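Flulau opens its Gallardo hilltop site to the public for a winter of stargazing
12/6/17

Well, we've finally done it! After a long autumn of hauling chairs, arguing over where the gate should go and learning far more than I ever wanted to know about gravel, I'm thrilled to say that Flulau is opening its observing field at Gallardo to anyone who fancies a proper look at the night sky this winter.

I'm Vanderleia Pimentel, and I look after the public side of things at Flulau. We're a small astronomy group and up to now we've met on borrowed land, usually with one eye on the clouds and the other on somebody's security light. Gallardo is different. It sits above the village with a low horizon to the south, and on our first clear night up there in October I could follow the Milky Way right over the roof of the old barn (I may have shouted a bit).

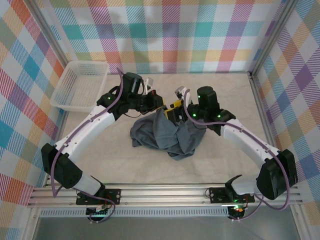

Stavros Theodorakopoulos told me afterwards that he had picked out the Andromeda galaxy without binoculars for the first time in years, and that he'd like the paths left unlit if we can possibly manage it. We can, Stavros. There'll be red marker lamps at ankle height and nothing else, so please bring a red torch if you have one and keep your phone in your pocket.

The winter season is made up of six open evenings, and there's room for 150 people at each. Every evening starts with a short talk in the barn, then we all troop outside and let our eyes get used to the dark, and then it's telescopes until people get too cold or the kettle runs out. Orion will be the big draw, I should think. The nebula in the sword is lovely even in a small telescope, and the Pleiades look wonderful in ordinary binoculars, so do bring yours along, however old they are. 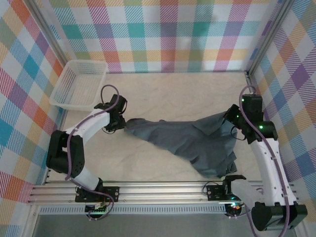 We'll have three telescopes out on the field each night. The largest is the Drirkuso, a big reflector that Josué Nogueira has spent most of the year putting back together, and it really does need a dark site to show what it can do. The other two are much easier to get to grips with, and children are very welcome to have a go at finding things for themselves. There's a step for shorter observers, and one of the smaller telescopes can be used sitting down.

If it's cloudy we'll still open the barn. Everaldo Queiroz has put together a talk on winter star names and where they come from, which I've heard in rehearsal and would happily hear again.

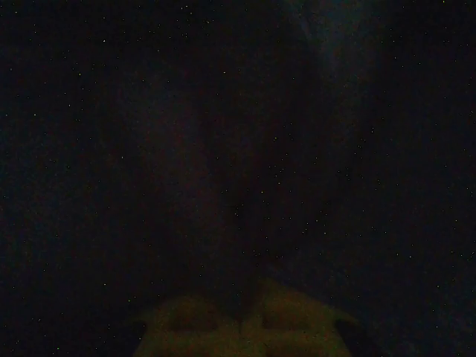
Kiyoshi Morikawa wrote to ask whether complete beginners would feel out of place, having never been able to find anything but the Plough. Please come, Kiyoshi! The Plough is a very good place to start, and we'll get you from there to the Pole Star before you've finished your tea.

Tickets are free but you do need to book, through the Flulau website or at the desk in the Bresero bookshop. Parking is at the bottom of the hill and it's a steady walk up, so wear boots and more layers than you think you need. Gates close once the talk begins, to keep headlights off the field.

For press visits please get in touch with me at the Flulau office. I'm always glad to talk about this, probably at too much length.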